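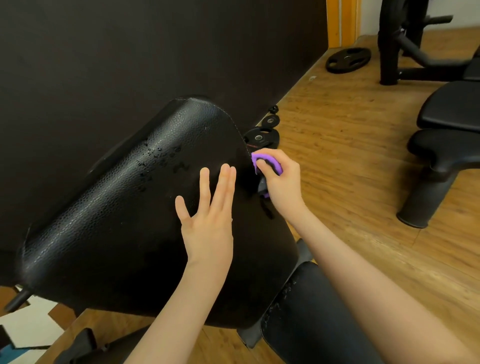 Unit 2: Setting Up and Maintaining the Wivent Wiping Cell

The Wivent cell is a two-armed machine on a fixed pedestal, used in this course to study contact tasks on soft surfaces. Its assigned job is the cleaning of upholstered gym benches, and the setup procedure follows from the way a padded surface has to be handled. One hand lies open and flat against the black pad while the other rubs a purple cloth along the stitched seam, with droplets still standing on the upholstery. The two arms therefore have different duties, and they are configured separately. In these notes they are called the bracing arm and the wiping arm.

Preparation of the work area

The bench is placed on the marked position in the Cornthorpe laboratory and its backrest is set to the angle given on the station card. Students should confirm that the adjustment bracket is fully engaged before any arm is powered. A backrest that shifts under load will cause the bracing arm to follow it, and the machine will stop on a position fault.

The floor within reach of the arms must be clear. The cleaning liquid is kept in the tray on the instructor's side and is never set on the pedestal cover, which is not sealed against spills.

Power and startup

The cell runs on a 230 volt supply through the wall isolator. After switching on, allow 30 minutes for the joint temperatures to settle before calibration. Calibration done on a cold machine tends to drift during the first hour, and the results will not be accepted for the lab report.

Setting the contact force

The bracing arm is set first. Bring the open palm to the middle of the pad, zero the wrist sensor just before contact, and increase the force in small steps until the pad no longer moves when pushed by the other arm. The fingers should remain slightly spread. Record the value.

The wiping arm is then set with a folded cloth in its grip. Zero the sensor with the cloth already in place, as a soaked cloth is noticeably heavier than a dry one. Start with short strokes on the open surface and move to the seams only when the force trace is steady. Stitching produces a small, regular ripple in the trace - this is expected and should not be filtered out. A single sharp peak usually means that the cloth has folded under the fingertips.

Routine care

Wrist seals are inspected at the end of every session. Wipe them with a plain cloth and look for liquid behind the lip. If any is found, lock out the cell and inform Sarmīte Vaher, who holds the spare seals.

Fingertip covers are replaced after 67 hours of contact time, as shown on the Zandale controller under Service. Enter the replacement in the log and repeat the force calibration for that arm. Cables at the shoulder are checked for rubbing once a month.

Reading and submission

Read Vasiliauskas, chapter 2, before the next laboratory. Force traces for both arms are to be submitted to Kyriaki Ververidis by the end of October, together with a copy of the signed log page.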